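Search this site Enter keywords Go

Print this article | E-mail to a friend

Filed under: Plant Floor > Maintenance & Service

Rullwood resets grip on card-handling cell

Jun 18, 2026

BRILBERG — Rullwood has returned its card-handling cell to service after a recalibration of the robotic hand that took 19 hours. The hand had been applying uneven pressure between thumb and fingers since a firmware change in December, according to maintenance lead Kazue Morikawa.

Technicians from Degefa replaced two finger linkages, re-torqued the wrist joint and zeroed the thumb drive. Grip trials use printed picture cards, held face to the thumb.
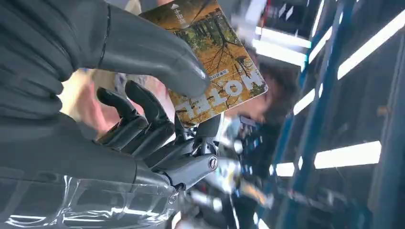
A card with an autumn forest print held between the thumb and fingers of the hand.

The cell completed 68 test picks with no drops — the acceptance limit was two. Wrist fasteners will now be checked every two weeks, and the forearm shell comes off only for cable work.

"The thumb offset was the whole fault," said Mebrat Endale of Degefa. "The linkages were worn but within limits."

A second hand, supplied by Kovico, is to get the same settings.

Tags: end effectors, calibration, service intervals

Print | E-mail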